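Pre-session checks, hand-held gripper, sandwich task – Sadis bench
14 Apr 2025, filled in by Kamarul Khoo

Method being checked: ribbed pads behind the fingers, serrated inner edges. Does it pick up thin floppy food more often than the March set did? Full write-up goes in the Roreditz report.

**Gripper**

- [x] Finger tips meet evenly when closed. *Left a touch slow, re-seated.*
- [x] Serrated edges clean, no crumbs. *Brushed twice.*
- [x] Pads seated, no splits. *Small nick on one, leave for now, log it.*
- [x] Markers on both housings flat and readable
- [ ] Spare pads in drawer. *None – ordered from Sikau.*

**Table**

- [x] Table doesn't rock
- [x] Toaster lead taped down and out of the way
- [x] Bottle cap on tight
- [ ] Stick holder well in from the edge. *Still over the rim. Move before next run.*
- [x] Coat off the floor

**Food**

- [x] Lettuce on its own plate, nearest the operator
- [x] Ham on bread, meat dish to the right
- [x] Nobody eats any of it. Bin at the end of session.

**Numbers so far**

151 tries, 107 clean lifts. Misses are mostly leaf edges folding under the tips. Closing slower seems to help but only tried it on 2 days, so dont quote it yet. 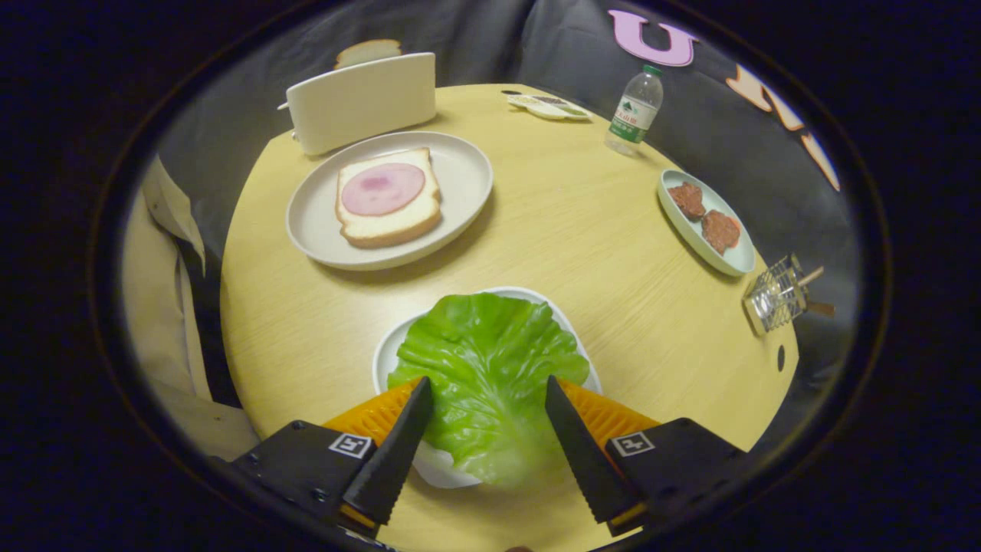
*1 min read*

**Comments**

Start with the tips just over the leaf, then go in low. Lettuce goes first, before it wilts. Change the leaf after 3 drops, torn ones skew the count.

Wipe-down between foods was skipped once – my fault, run is marked. Ham grease on the serrations would spoil the comparision.

Open: stick holder, spare pads, nick. Recheck all three before the next batch. K.K.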